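From: Selma Đorđević
To: Dullwood Kitchen & Table list
Date: July 26, 2022
Subject: Re: plain white plates, keep or pass on?

Tomomi Oshima wrote:
> I'm down to two stacks of white plates and only have shelf
> space for one. Some have those faint rings on the face. Is
> that wear, or were they made like that? And does anyone
> set them straight down on stone?

Hi Tomomi and all,

Keep the ones with rings! Mine have them too, very pale ridges going round and round, and you only notice them when the light comes in low. I always took them for marks from the making (Osamu may know better, he did that pottery course in January). Run a fingernail over yours and see if it catches on anything.

As for stone, I put plates right on the counter every day, I just lift them instead of sliding. My counter is the speckled kind, so crumbs vanish on it completely and I end up wiping by feel, but a white plate shows every last speck. Drives me nuts when company's coming!

If you do pass a stack on, I could use 2 more dinner size. Happy to swap for the blue bowls Sayaka didn't want.

Selma 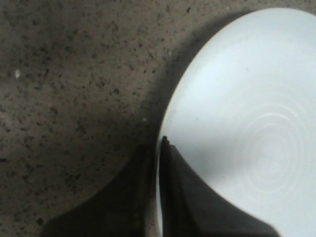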